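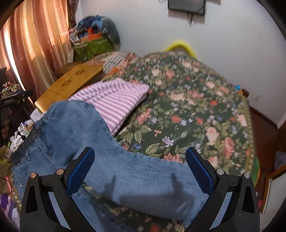
高額療養費の申請書を、また書き損じた。

去年の秋に胆石で入院したときの分である。退院の日、会計の窓口で渡された封筒には書類が4枚入っていて、そのうち2枚はほぼ同じことを聞いてくる。氏名、住所、振込先、もう一度氏名。腹に穴をあけた人間が自分の名前を忘れていないか、確かめてくれているのだろう。親切なことだ。

会社の健保に電話をしたら、30分待たされた。保留音はパッヘルベルのカノンで、途中で必ず音が割れる。ようやく出た担当の人は感じがよくて、「限度額の認定証を先に出していただければ、窓口でのお支払いが少なくて済んだんですが」と教えてくれた。先に、というのは入院の前に、という意味である。こちらは夜中の二時に救急外来の床で丸くなっていたので、その発想はなかった。

同じ部署のホー・ユクランさんに愚痴をこぼすと、香港の公立病院の話になった。お母さんが膝の手術の順番をずっと待っていて、待っているうちに膝のほうが慣れてきたらしい。慣れるものなのか、膝。隣で聞いていたイモジェンさんは、イギリスではまずかかりつけ医の予約を取る電話が朝の競技なのだと言い出し、昼休みはそのまま各国の不便の品評会になった。日本は書類部門で入賞できると思う。

保険があるのはありがたい。それは本当にそう思っている。明細を見て、自分が払わずに済んだ金額の桁を指で押さえたときは、天引きされる保険料への恨みが少し薄れた。少しである。翌月の給与明細で元に戻った。

で、書き損じの話。今回は振込先の支店番号を間違えた。訂正印でいいのか新しい用紙がいるのか、記入例の欄外に小さく書いてあるのだが、老眼が始まった身にはあの字が読めない。スマホで撮って拡大したら「別紙参照」とあった。別紙は封筒に入っていなかった。

土曜にもう一度書く。ついでに医療費控除の領収書も出してみたら、駅前の薬局で買った300円の湿布のレシートまで取ってあった。印字はほとんど消えている。これは足していいんだろうか。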